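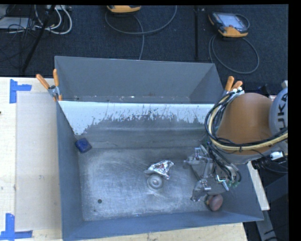 I've been trying to clean out my kitchen sink drawer for a month now, by which I mean the drawer next to the sink where the sponges go to die, and it has turned into a full-scale campaign to learn how to take care of metal. It started with my grandmother's roasting pan. I scrubbed it with the wrong thing (steel wool, I know, I know) and got a bottom a lot like the one in that big gray bin, all fine swirls and cloudy patches with shiny worn bits in between. I was heartbroken for a whole evening. Then I did what I always do and read way too much about it.

So, scratches! The first thing I learned is that most of what bugs us about an old pan is the direction of the scratches and hardly ever the depth. Brushed steel is covered in scratches when you buy it. They just all run the same way, so your eye reads them as a nice soft shine. Go at it in circles with a scouring pad and suddenly the light bounces off every which way and the thing looks forty years older. Rub along the grain and you can get away with a lot.

My neighbor Birger Sjöberg used to polish boat fittings for a living, and he is the most patient man I have ever met. He came over in August with a tub of paste called Madari, which he swears by, and a stack of old T-shirts cut into squares. He made me practice on a spoon first. A spoon! I wanted to get straight to the pan, obviously, but he sat there drinking my coffee until the spoon passed inspection. It took 3 tries.

After that we moved on to the pan, and this is more or less how it went:

- Hot water, dish soap, soft cloth, and a proper dry with a towel.
- A paste of baking soda and a little water, left on the brown spots while we had lunch.
- Madari on a T-shirt square, small amounts, long straight strokes.
- Rinse, dry, hold it up to the window, complain, do it again.

We spent about 50 minutes on the actual rubbing and my forearms let me know the next morning. The brown spots are mostly gone. The swirls are still there if you tilt it, but they've softened, and I've decided I like them. She cooked a Sunday's worth of chicken in that thing for decades and I'd feel weird if it looked new.

I did get carried away afterward and order a fancy polishing kit from Rondonuwu. It comes with 2 felt wheels that fit on a drill, plus a bar of green stuff that smells like crayons. I used it once, on a brass doorknob, and flung green crumbs all over the hallway wall. The doorknob looks fantastic. The wall has been washed twice and still has a faint speckle at knee height, so if you visit, please admire the doorknob and keep your eyes up.

A few people have asked what to do with aluminum. Go easy! It's soft and it can turn dull and dark in the dishwasher, as I found out with a perfectly good muffin tin. Simmering a bit of vinegar in it brightened mine back up some, though the corners stayed gray. I bake in it anyway and the muffins don't seem to mind.

Next on my list is the copper kettle I picked up at the Bremum flea market, which has a dent in the side and a lid that belongs to some other kettle entirely. Birger thinks the dent can come out with a wooden spoon and a lot of swearing. I've got the spoon ready, and I'll post photos once we've had a go at it.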